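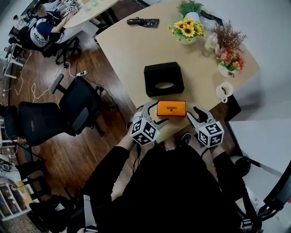 I'd been trying to get Pak-hei Yu to sit down with me since December, and when he finally said yes he only had one condition: I had to eat first. So I turned up at Samik, his little soup counter in Valtlow, and got a bowl of barley and mushroom before I was allowed to turn the recorder on. (It was so good that I forgot my first question.)

He opened the place with 300 dollars left in the bank and a stockpot he'd bought from a school cafeteria. "I didn't have a plan," he told me. "I had a pot. I figured I'd make soup until the pot was empty, and then I'd see."

The pot did get empty, though it took a while! The first day he sold 2 bowls, and one of those went to his landlord. He still won't say whether the landlord paid.

I wanted to know how he ended up making soup at all. He used to drive a bread route out to Volesia, up before four every morning, and he'd bring a thermos of whatever was left from dinner. The other drivers started asking for a taste. "Then they started bringing their own cups," he said, laughing. "That's when I knew I was in trouble."

The menu is short and it changes when he feels like it. Barley stays. Tomato comes and goes, and people get upset about that, so I asked. "Winter tomatoes taste like a wet napkin. I tried canned. Canned is fine. I just don't like making it, and you can taste when I don't like making it."

He keeps a spiral notebook by the register and writes down every bowl, which I loved. Last year came to 3534 bowls, up from 2274 the year before. I said that was a pretty big jump and he shrugged and blamed the rain. I don't think it was the rain, I think it was the dumplings he started dropping in the chicken broth, but he wasn't having it.

Would he ever open a second place? He looked at me like I'd asked for a straw. "Who'd stir?" he said.

We talked a bit more about onions (he slices them thick, I slice them thin, we didn't settle it) and then the lunch line started forming and he handed me a loaf of rye to take home.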